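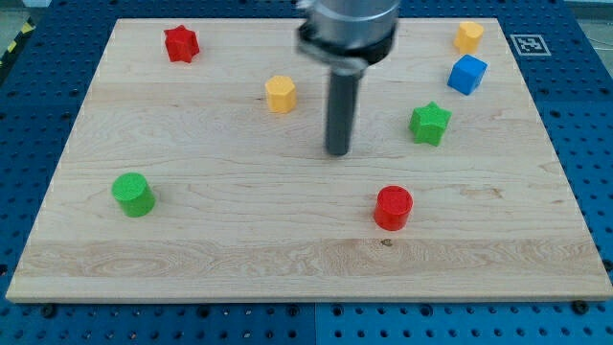
PLUNDLOW TOY LIBRARY
Minutes of the Acquisitions Meeting held on 19/04/2020

Present: Natália Nogueira (Chair) and four members. Apologies were received from the Flostov branch.

1. Minutes of the previous meeting
Agreed as a correct record. There were no matters arising.

2. Coloured shape blocks
The meeting considered the set of blocks supplied on approval by Calado. Members noted the mix of stars, a heart, a hexagon, a cube and cylinders, and agreed that the shapes would suit the sorting and naming sessions. It was observed that there is a star in red and another in green – members felt this would help children to separate shape from colour.

One member asked whether the points of the stars were suitable for the youngest group. The Chair undertook to obtain the supplier's written guidance before any loan is made.

RESOLVED: that the set be purchased at a cost not exceeding 90 pounds.

3. Wooden boards
The light wooden board was considered a suitable base for the blocks. A quotation of 362 pounds from Trandero for further boards was received. Members thought this high and asked that a second price be sought.
Action: N. Nogueira

4. Catalogue
The catalogue now stands at 892 items. Labels for the new stock are to follow the existing scheme, with colour and shape entered separately. The reprint of 200 loan cards was approved.

5. Any other business
The stock check was deferred to November.

The meeting closed with thanks to the Chair.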